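건조기 위에 올릴까요, 옆에 둘까요
작성자 베란다없는집 | 2022/09/25

10월에 이사합니다. 세탁실 폭이 좁아서 직렬로 쌓을지, 건조기를 다른 방에 둘지 고민입니다. 지금 보는 건 Dinico 일체형이고 Gillberg 분리형도 후보입니다. 가격 차이는 40만 원입니다.

댓글 5

물먹는하마
쌓으세요. 저는 나란히 두고 12개월 썼는데 문 두 개가 서로 걸려서 불편했습니다.

키작은사람
저는 반대입니다. 위쪽 드럼이 높아서 안쪽 양말 꺼낼 때마다 발판을 씁니다. 매장에서 꼭 팔 넣어 보고 결정하세요.

물먹는하마
키작은사람님 발판은 하나 사면 되는데 공간은 못 삽니다.

키작은사람
매일 쓰는 물건인데 발판이 해결책은 아니죠. 이불 넣을 때는 더 힘듭니다.

삼층끝집
마루에 놓으실 거면 수평부터 보세요. 저희는 탈수할 때 진동이 심해서 기사님을 두 번 불렀습니다. 일체형은 한쪽이 고장 나면 수리 맡기기도 번거롭습니다. 저라면 분리형 삽니다. 바구니는 구멍 뚫린 플라스틱이 가볍고 편합니다.

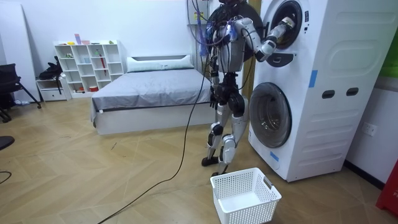
헤링본 마루에 놓인 흰색 직렬형 세탁건조기와 빨래 바구니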